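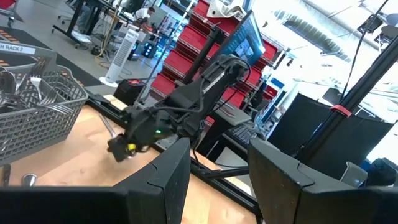

餐具归位的木桌，灰色沥水篮里插着叉子和勺子，桌面上还散着几件。

《餐具、木桌与一只灰篮子》图集

这一组图从木桌的一角开始，主角是勺子、叉子，还有那只灰色的塑料餐具篮。餐具大概是家里最不受重视的东西了，天天拿在手里，洗完往抽屉里一推，谁也不会多看一眼。可是我一直觉得，把一堆勺子叉子理顺，是一件很能让人安静下来的事，比叠衣服还灵（叠衣服我总是叠到一半就去干别的了）。所以这一页写得有点啰嗦，您要是只想看图，尽管跳过文字，我一点也不会介意；要是手边正好有杯热茶，那就坐下来慢慢看吧。

图集的名字本来想叫“安丹的餐桌”，因为我们这个小小的整理计划就叫 Andine，名字是大家围着一锅汤随口起的，也没什么特别的含义，只是念起来顺口。后来觉得太郑重了，还是老老实实写上东西的名字，找起来也方便。

关于篮子

灰色的塑料篮，四周的篮壁上是一格一格的长方形小孔，排得很整齐，光是看着就舒服。我对这种带孔的篮子有点偏爱，透气，沥水，拎到水龙头底下冲一冲就干净了。家里以前用过一只陶的筷子筒，底下没有孔，夏天过不了多久就闷出一股味道来，到了七月尤其厉害，后来拿去种了薄荷，薄荷倒是长得很高兴！如果您也在挑餐具篮，我的建议很简单：先看孔，再看颜色。灰色耐看，放在浅色的木头旁边也不抢眼。

关于叉子和勺子

篮子里的餐具是银色的，叉齿和勺头都朝上，高高低低地从篮口探出来，挤挤挨挨的，像一小束花。朝上还是朝下，这个问题我们争过好多回。主张朝上的人说，头部不挤在篮底，晾得快，找起来也一目了然；主张朝下的人说，拿的时候手只碰到柄，比较卫生。两边都有道理，我自己是洗的时候朝上，收起来的时候一律平放，叉子归叉子，勺子归勺子，柄朝着同一个方向。您家里是哪一派呢？

关于桌上散着的那几件

木头上还躺着几件，其中一件能看到圆圆的勺柄，还有一件细细的，斜斜地搁在桌面上。我很喜欢这样的时刻，一半在篮子里，一半在外头，活儿正摊开着。收拾东西的书里总是只给人看最后那一张，抽屉里横平竖直，一尘不染，看得人心里发虚。可过日子哪有那么多“最后”呢，大部分时候就是桌上还有几把勺子。

顺便说说我的老办法：先把同一类的拢到一起，再一类一类地放。别拿起一件就去找它的位置，那样来来回回，十五件餐具能走出六十四件的路来。还有，小茶匙留到最后，它们最爱钻到大勺子底下去，早早放进去，回头还得再翻一遍。

关于这张桌子

桌面是浅浅的木色，有点发白，摸惯了旧桌子的人一看就明白我为什么喜欢它，平平滑滑的，带着用旧了的样子。桌边衬着黑色的金属架，一深一浅，很精神。旧木头桌面最怕的是水渍，湿餐具别直接往上搁太久，垫一块棉布就行，我手边常年放着三块轮着用，一块垫，一块擦，一块在绳子上晾着。擦的时候顺着木纹走，拧干的布就够了，清洁剂能不用就不用。要是您的桌面已经起了毛，拿细砂纸轻轻带一遍，再薄薄地上一层木蜡油，等它干透，隔天又是一张好桌子。

关于标签

篮子上方有一张白底黑字的标签，写着“H RACK 2”。我对标签一向没有抵抗力，字要粗，底要白，贴在人一抬眼就能看到的地方，这就成了。我自己家的橱柜也贴，写的是“早饭”“客人”“不要动”，最后那一格里放的是点心。家里人起先笑话我，过了一阵子，连他们找开瓶器都先看标签了。

关于地方

这里地方宽敞，水泥地是灰色的，远处铺着一块带橙色条纹的黑垫子，还能看到一点红灰两色的推车。我从前总以为餐具只有在厨房里才好看，挂着围裙，窗台上有葱。现在倒觉得，一张木桌，一篮勺子叉子，摆在哪里都有几分家常气，说不出来的亲切。

几句零碎的话

有朋友写信来问，餐具到底留多少才合适。我的数字是每人五件，大勺、小勺、叉、刀、筷子，客人来了再从另一格里拿。多出来的可以送人，也可以拿去花盆里当小铲子，旧汤勺挖土特别顺手，我的薄荷就是这么种下去的。

图集的文字可以随意转给同样爱整理抽屉的朋友。欢迎来信说说您家的餐具篮放在哪里，里面的叉子是朝上还是朝下，我都很想知道。

Andine 整理小组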